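Open day at the Zadby reuse depot, 15th March

Quick notes before I forget it all. Went with Danai Triantafyllou, got there late, parking was a mess.
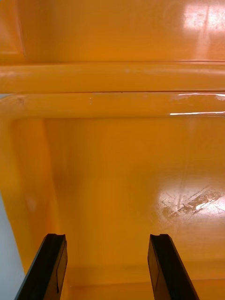 Getting in

Free entry, but you sign a sheet and they hand you a vest. Groups of 10. Ours left straight away, the one behind waited 30 minutes in the wind — bring a coat. Signs from the bus stop point the wrong way, go left at the tire place.

The sorting hall

Loud. Couldn't hear half of what the guide said. Household stuff comes in one side, gets checked, goes out to the shop or to the scrap people. They take in 1,000 items on a busy day, lamps and toasters mostly. Anything with a cut cord goes to the Vetero bench for repair. Asked if they'd take my old sewing machine. Yes, if it has the pedal.

Fabric room

Best part for me. Warm, quiet, smells like a thrift store. Wool gets pulled out by hand and sold on to Moschos, who make felt for piano shops and shoe liners. Danai got talking to the woman at the wool table and we lost our group completley. Caught up by the loading doors.

Shop and food

Bought a desk lamp and two pie dishes. Cash only, no sign saying so. Cluvovus had the coffee cart, decent coffee, the cheese rolls were gone by noon. Toilets are across the yard, past building 39, and the door sticks.

Would I go again

Yes, they're doing another one in June with the paint store open, wich was locked this time. Go early. Not great for strollers — lots of steps and one very steep ramp. Kids under eight can't go in the hall anyway.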